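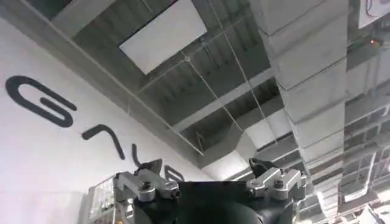
How long must the Jurance wall paint dry before I put the second coat?
Wait four hours in a heated room and overnight in a cold one, then paint the second coat in the same direction as the first.

Jurance Matt White for interior walls
Article 3156
Tin of 3 litres, or bucket of 10 litres

Jurance is a water-based matt paint for plaster, plasterboard and old painted walls. We make it in our workshop in Villalobos and we sell it directly and through the shop in Drurside. The white is a neutral one, without yellow and without blue. Customers who want it a little warmer can ask for number 411, which has the same base and the same price.

Preparing the wall
Wash the wall with warm water and a little soap, and let it dry fully. Fill the holes and sand them when the filler is hard. New plaster drinks a lot of paint, so please give it first one coat mixed with water, one part of water to five parts of paint. On stains from smoke or damp you need our Drustateo primer. Without it the stain comes back through the white after some weeks, and a third coat will not help.

Applying
Stir well, down to the bottom of the tin. Use a roller with medium hair. Paint the corners first with a brush and continue with the roller while the corners are still wet. Do not paint under 8 degrees. Brushes are cleaned with water, immediately after the work.

Letters and lines on top
Many shops and clubs order Jurance as a ground for painted lettering. Let the last coat rest for one week before you fix any stencil or tape, and take the tape off slowly. For adhesive letters we advise two weeks.

Storage
Keep the tin closed and away from frost. Opened paint should be used in one year. If a skin has formed, lift it out whole, do not stir it in.

Delivery
Orders before noon leave the same day. We keep 45 buckets ready in Drurside for collection. For larger quantities please write to Ramiro Pastor, and for questions of colour to Abilio Sepúlveda. He answers usually in the afternoon. In November the workshop is closed for one week and orders are sent after it.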